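Subject: Re: [ornorar-owners] Ornorar wagon, long trips and the dog question
From: Albertina Patrício
To: ornorar-owners

Ross wrote:

> Hi all, long-time reader, first post. We're picking up a second-hand
> Ornorar wagon next month, the diesel auto with the long cargo bay, and
> the plan is to drive it out to Flukville in August with a kelpie and
> two teenagers. A few questions for people who've lived with one:
>
> 1. Is the back comfortable for tall kids over a full day? The seat base
> looked short to me.
> 2. Does it really fit a decent dog crate with the seats up?
> 3. Roof box or no roof box? My brother-in-law says they drink fuel with
> anything up top.
> 4. The one we looked at has a faint whine at freeway speed. The seller
> says they all do it. Do they?
>
> Also keen to hear about seat covers, the current ones smell like a
> footy bag.
>
> Cheers, Ross

Ross, welcome! You are going to love this car. I've had mine long enough to have opinions on every plastic clip in it, and we do the Flukville run every year, so your message could have been written for me. I'll go in your order.

Back seat. You're right, the base is short, and everyone who sits in one at a dealer's says so. My son is taller than his father now and he's fine back there, but there's a trick to it. The backrest reclines a couple of notches and most people never find out, as the lever is down beside the door and looks like part of the trim. Pull it up, lean back, let go. With the seat reclined the base tips up slightly and suddenly there's something under your thighs. We did 1,154 km door to door last time with an overnight stop in Cillwood, and the only complaint from the back was about my music. (The middle spot is another matter. It's a hump with a seatbelt. With two teenagers you can leave it folded as an armrest and keep the chips on it.)

Dog crate. Yes, with a bit of care. I measured the load floor before I bought ours and got 900 mm from the seat back to the tailgate lip, but the tailgate leans in as it closes, so a tall square crate will foul on the glass well before it touches down low. Get one with a sloped front. The soft ones are lovely to carry but our old dog unzipped his from the inside somewhere past the silos and came and put his chin on my shoulder, which is a terrific way to wake up a driver. Go rigid for a kelpie. Use the metal tie-down loops in the floor, and leave the plastic hooks on the side walls for shopping bags. The hooks snap, ask me how I know.

If you recline the rear seat you lose a bit of that floor, so set the seat how the kids like it first and then try the crate. Do it in the driveway, the night before is no time to find out.

Roof box. I was firmly in your brother-in-law's camp until we borrowed a low one, and I've come right around. The long skinny boxes hardly bother this car. The tall stubby ones are dreadful, noisy too. Ours is a Cardoso, 437 litres, and it takes the sleeping bags, the camp mattresses and all the bulky light stuff that otherwise ends up around everyone's ankles. Slide it as far back as you can while still letting the tailgate open, then check the tailgate again with the box lid shut and somebody standing there to yell. On the highway I sit a touch under the limit and the fuel use is close enough to what we get without it that I've stopped writing it down. A headwind will cost you far more. On the open stretch before Flukville you can watch the gauge sink if there's a westerly blowing, box or no box.

Please check the clamps when you stop for lunch on the first day. They settle. I do mine up, drive to the first bakery, and there's always another quarter turn in them.

The whine. Ah, the famous whine. There are two of them, and it matters which you've got. One comes from the trim strip up the side of the windscreen. It starts at freeway speed, gets worse in a crosswind and goes away completely if you run a bit of masking tape down the join. That one is harmless and plenty of them do it; a new strip fixes it and you can push it in with your thumbs. The other comes from underneath, rises and falls with road speed no matter what the engine's doing, and changes note when you steer gently through a long bend. That's a rear wheel bearing on its way out, and I wouldn't take it to Flukville with the family aboard. So before you hand over any money, take a roll of tape on the test drive. I mean it! Tape both sides, do the same bit of freeway, and listen. If it's still there, lift off the accelerator, let it coast, and get someone to sit in the back and tell you which side it's on. A bearing isn't a reason to walk away, they're a straightforward job for any workshop, but it's a very good reason for the seller to come down a bit.

While you're there, have a look at the transmission service stamps. These autos are sweet things when the fluid has been changed and grumpy when it hasn't. Warm it up properly, stop, and then move off gently a few times. You want it to slip into second so softly that you have to watch the needle. If it thumps, ask for the receipts.

A couple of Flukville things as well. The servo at the near end of town shuts early in winter, so fill up at Cillwood even if you've got plenty. The road in has been resealed as far as the creek and after that it's corrugated, and the Ornorar is much happier on it with a little air let out of the tyres. Bring a compressor to put it back. And the morning light straight through the windscreen on the way out is brutal, so clean the inside of the glass before you leave. 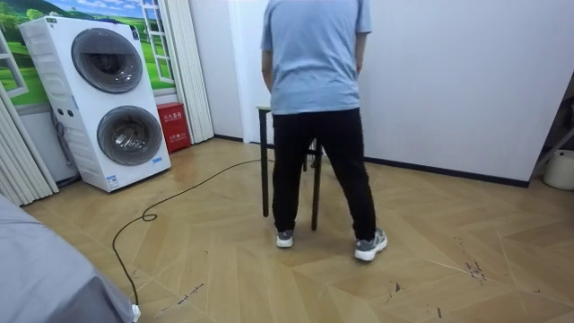
Seat covers, last but dear to my heart. Don't throw the smelly ones out until you've tried washing them! The factory cloth covers on the rear bench come off with a zip along the bottom and a row of hooks, and if you turn them inside out and close the zips they go through a home machine on cool without any trouble. A twin-drum stack like the tall white one on the left makes it an easy job, washer and dryer in one spot, but I'd keep the covers out of the dryer and hang them in the shade, as the foam backing doesn't like heat. Half a cup of bicarb in with the wash does wonders for footy bag. Put them back on while they're the tiniest bit damp and they'll stretch over the corners far more easily. Let us know what the tape test says, and give that kelpie a scratch from me.

Albertina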